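Wudundale Community Hall: Furnishings and Storage Working Group
Minutes, March meeting, 7.00 pm
Chair: Vaughn Kowalczyk. Quorum met.
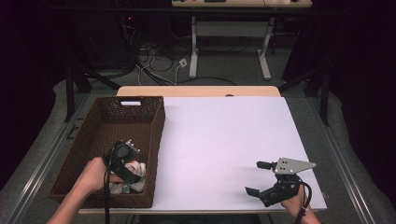
Item 3: Brown woven basket on the white-topped table, carpeted room.

1. Previous minutes
Accepted without amendment.

2. Tables
White top stops short of the timber on the far side, leaving a light edge strip exposed. Members differed on whether to fit a wider top. Culton quote to be obtained for one replacement. No work to proceed before then.

3. Baskets
Brown rectangular pattern adopted as standard for cloths and paper. Open top and perforated walls were considered adequate for airing. Handle cutout to face the aisle when shelved. Contents to be folded before storage. Order: 14 units from Seltance, colour to match existing stock.

4. Cabling
Cables on the grey carpet under the second desk to be bundled and labelled at both ends. MacLeod room to be done in the same visit. Velcro ties only; adhesive tape marks the carpet.

5. Budget
Ceiling of $2000 for items 2 to 4 combined. Carried.

6. Other business
Key register: 33 issued, 22 returned. Reminder to go out with the next newsletter.

Closed 8.10 pm.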